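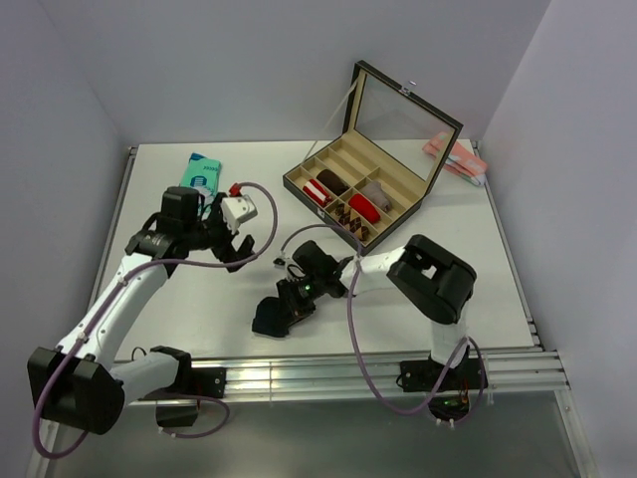 Betreff: Re: Taschentücher für die Packaktion
An: Liste Hildale

Hallo zusammen,

zur Frage von gestern Abend:

> Moin,
> ich stelle gerade die Bestellung für die Beutel zusammen. Bleiben wir bei
> den kleinen Packungen oder nehmen wir diesmal die Boxen von Jetell? Die
> Boxen sind pro Blatt billiger. Und reichen 300 Stück, oder waren das im
> März mehr?

Bitte bei den kleinen Packungen bleiben. Die Boxen passen nicht in die Beutel, das hatten wir schon einmal. Im März waren es 400 Packungen, davon sind 14 übrig geblieben. Die liegen noch im Schrank neben der Tür und können als Erstes weg.

Ich würde wieder 400 nehmen - die Beutel sind ja auch nicht weniger geworden. Bei Stirnelis gibt es sie nur im ganzen Karton, Kovalchuk liefert auch lose, braucht aber eine Woche länger.

Zum Einpacken: Taschentücher bitte zuletzt und hochkant an die Seite stecken. Beim letzten Mal lagen sie oft ganz unten unter der Seife und waren platt. Wer am Tisch steht, reißt die Umverpackungen am besten vorher alle auf, dann geht es schneller.

Beutel und Seife sind schon da, die Kämme fehlen noch. Hat die jemand bestellt? Falls nicht, mache ich das am Montag mit.

Viele Grüße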